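Flestier Hall – Walk-Round Checklist, Both Levels
Filled in by: Ditte Bergmann
To be read by: Eamon Ní Bhriain, who will have opinions
Month: May
Form: Keogh pattern, 15 items, of which I have kept the ones that apply to a building without a boiler or a horse

Mark each line OK, FIX or ASK. Comments go under the line. "See last time" is not a comment.

PART A – OVERHEAD AND UPPER LEVEL

A1. Mezzanine railings firm, no loose bars
OK. Leaned on them with my full weight in several spots. They did not care.

A2. Nothing stored against or hung over the railings
OK on the day. The banner from the spring sale has gone, and I have not asked where.

A3. Ceiling lights working, covers in place
ASK. The lights were on when I went round. I can't vouch for the covers from floor level, and the tall ladder is signed out to Juranine until further notice. The sign-out sheet says "back in 11 days" and has no start date.

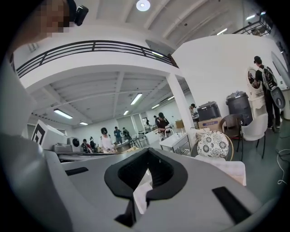
Items A1 to A3: black mezzanine railing, ceiling lights on both levels.

A4. Columns clear, no tape, hooks or notices
FIX. Old tape at shoulder height on one of them. I picked at it for 3 minutes and made it worse.

A5. Stairs to upper level clear, top to bottom
OK. Please keep it that way. A stair is a poor shelf.

PART B – FLOOR LEVEL

B1. Cables routed along walls or covered
FIX. White cables in a tangle on the green floor, right where people stretch out their legs. We own cable covers. They are in the Drarnance cupboard, still wrapped, in excellent condition.

B2. Floor free of cloths, bags and packaging
FIX. A white bundle left on the floor behind the chair with the floral cushion. Cloth or plastic, I couldn't say, and both are slippery underfoot.

B3. Tablecloths not hanging where feet or bags can catch them
ASK. The pink-and-white check is a cheerful thing, but its corners hang over the sides. Clips, or a smaller cloth. Eamon prefers clips.

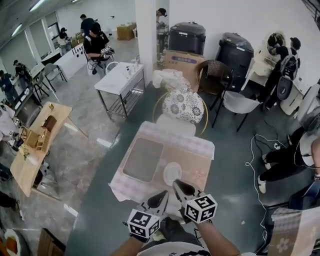 Chairs are the other matter. We have wicker, white plastic and the round-backed one with the gold-colored frame, and the form assumes they are all the same chair. I sat on each of them. The wicker one creaked but held.

B4. Chairs stable, feet level, cushions tied on
OK, apart from the ties. Cushions to be checked again after washing.

B5. Bins lidded and standing on the floor
FIX. Two large black bins, both lidded, full marks there. One stands on the floor. The other stands on a cardboard box. Take it down, flatten the box, put it out with the paper.

B6. Bottles closed, labeled, on a proper shelf
ASK. The small bottles are on the steel table by the pillar. I ran out of time before reading labels. Eamon to do.

B7. Mirrors fixed or steady on their base
OK. The round one on the white vanity stayed put when nudged.

FOLLOW-UP
Cables first, before the next session. Bin and bundle the same day. Tape whenever somebody finds the scraper. I will walk Part B again at 3 in the afternoon, when the hall is at its fullest and the form is at its least popular.

Signed: D. Bergmann
Countersigned: (Eamon, this line is yours)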